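Two days in Gistel, mostly talking about config files

I finally made it to the open day at Tonunden! I've been using their little network automation library for ages (long enough to have complained about it in writing more than once), and in April they put out a note saying that anybody who wanted to see how the thing gets built and tested could come by their office in Gistel. I booked a room for 2 nights before I'd even asked my boss.

The office is upstairs from a bike shop. You ring, you wait, you ring again. Then coffee, then a name sticker, then straight into the test lab, which was the part I'd come for. They keep a rack of old switches and routers in there, most of them bought used from Van Wijk, and every change to the library gets run against all of them overnight. I'd always pictured a bunch of simulated devices. Nope, real hardware, real fans, and so loud that the guide had to give half his talk out in the hallway.

The first session was on loading device settings. Their tool used to want one big Python file with a dictionary in it, and now it reads a folder of JSON files, one per device. I liked the old way, to be frank, but I came around a bit once they showed what happens when you have 300 devices and two people editing the same file. Merge conflicts all the way down. They also have a small checker now that reads each file before anything opens a connection, and it gives you the line number and the name of the missing key. I've been getting by with a bare KeyError and a lot of guessing, so I wrote that one down and underlined it. 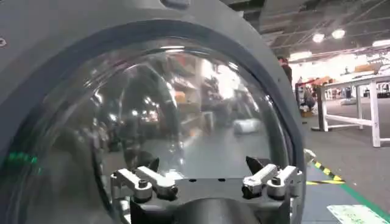
Can you still keep passwords in the same JSON file as the host names? The loader will accept it, but it prints a warning every time, and the team's advice was to put them in environment variables or a vault and leave only a reference in the file.

After lunch (cheese sandwiches, very good mustard) we split into groups of 8 and got a hands-on hour. The job was to pull a device list from an API, turn it into the right shape, and run one show command on each box. My group got stuck on timeouts. One of the older switches takes more than 10 seconds to hand back a prompt, and the default gives up well before that – there's a delay setting per device, it's just hidden on the last page of the docs. I said so. They said a pull request would be welcome. Fair enough!

The last talk was by the team behind Fitotness, a dashboard that sits on top of the library and draws graphs of which jobs failed. Pretty, but I couldn't get a straight answer on whether it keeps the raw session logs, and for me that's the whole point. The person at the desk promised to email me. We'll see.

I took the slow way back through town, bought a bag of waffles, and spent the evening moving my own settings out of that awful dictionary. I'm up to the letter F.

Posted 2023-08-27

14 shares | 6 comments

Contact | © Notes from the Patch Panel | Back to top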